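Home > Table Protection > Felt and Textile Mats

Drendau Square Table Mat, Grey

Product code: DR-87
Sold by Clestbridge Workroom Supplies

The Drendau is a square grey mat for work tables, craft benches and shared desks. It has a textured face and a plain non-slip back, and it is meant to be left out all day and moved when you need the table for something else. We have stocked it since March and it has taken the place of the older Plivance mat, which is no longer made.

Choose a size from the menu at the side of the page. Prices include VAT. Delivery is worked out at the checkout.

What it is for

Most of our customers buy the Drendau for light handwork: sorting beads, sewing, card making, mending small household items, wrapping parcels. The surface stops small parts from rolling and takes some of the noise out of putting tools down. It also protects a painted or polished top from scuffs.

It is not a cutting mat. A craft knife will go into the face and the mark will stay there. If you cut as part of your work, put a self-healing board on top of the Drendau, or look at the Bošković cutting range, which is listed under Boards and Blades.

It is not a heat mat either. A mug of tea is fine. An iron, a glue gun nozzle or a hot pan is not.

Surface and backing

The face is a woven polyester with a low texture. You can write on a single sheet of paper over it, though a ballpoint will pick up a little of the weave, so most people slide a magazine or a piece of card underneath. Pins and needles are easy to pick up from it.

The back is a thin rubber compound with no smell after the first day or two. It grips laminate, glass and varnished wood. On bare or dusty wood it grips less well - wipe the table first and let it dry. We don't recommend leaving it on fresh paint or on a newly oiled top, as the rubber can leave a shadow.

The mat can be laid square to the table or at an angle. Right-handed users often turn it a little to the left for handwriting and close work.

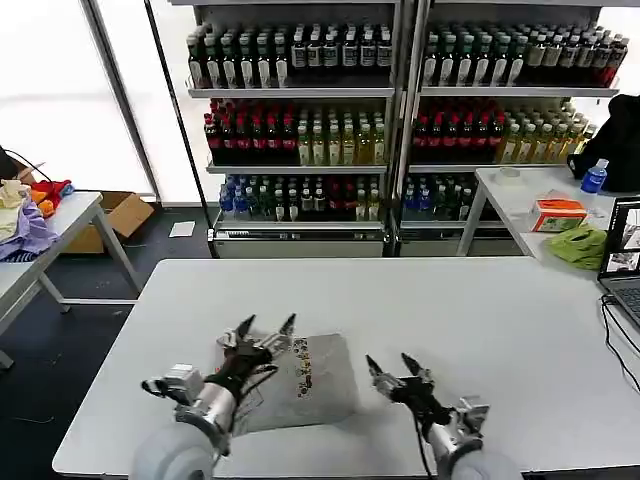

Sizes and weights

Small: 30 cm square. Suits one person doing close work. Fits in most desk drawers.

Medium: 45 cm square. The most popular size for home use.

Large: 60 cm square. Covers the working area in front of one chair on a standard table.

All sizes are 4 mm thick. The edges are overlocked in matching thread. Sizes are measured edge to edge and may vary by up to 5 mm, as the mats are cut before they are stitched. If you need two to sit side by side without a gap, tell us when you order and we will match a pair from the same batch.

Colour

Grey only. Batches differ slightly in shade, and the colour on your screen may be a little warmer or cooler than the mat itself. A sample square can be sent on request, one per household.

Cleaning

Shake it out or use the brush attachment of a vacuum cleaner. For marks, use a damp cloth with a drop of washing-up liquid, working from the outside of the mark inwards. Rinse with a clean cloth and dry flat, face up.

Do not machine wash or tumble dry. Do not use bleach, white spirit or nail varnish remover. PVA glue will usually lift off once it has dried. Superglue will not.

Storage

Roll it with the face outwards. Rolling it the other way makes the edges curl up when it is laid out again. Do not fold it, and don't store it under anything heavy. A mat that has been rolled for a long time will need an hour or so to lie flat. In a cold room it may need longer.

What customers ask

Can I trim it to size? You can, but the cut edge will fray unless it is bound. Špela Petkov in our workroom can bind a trimmed mat for you. Ask for a price before you cut, as very narrow strips can't be bound.

Is it suitable for schools? Yes. We supply it in packs to schools and day centres. For pack prices, write to Murdo Buchanan in trade sales and say which size you want and where it is going.

Will it stop a sewing machine from moving? It helps with a light machine. For a heavy one, use the rubber feet sold under Machine Accessories.

Does it come with a carry strap? No. The strap is sold separately and fits all three sizes.

Delivery and returns

Mats are sent rolled in a card tube. Orders over 87 pounds go free of charge to mainland addresses. You have 30 days to return an unused mat in its tube. Trimmed or bound mats can't be returned unless there is a fault.

Page last checked July 9, 2022.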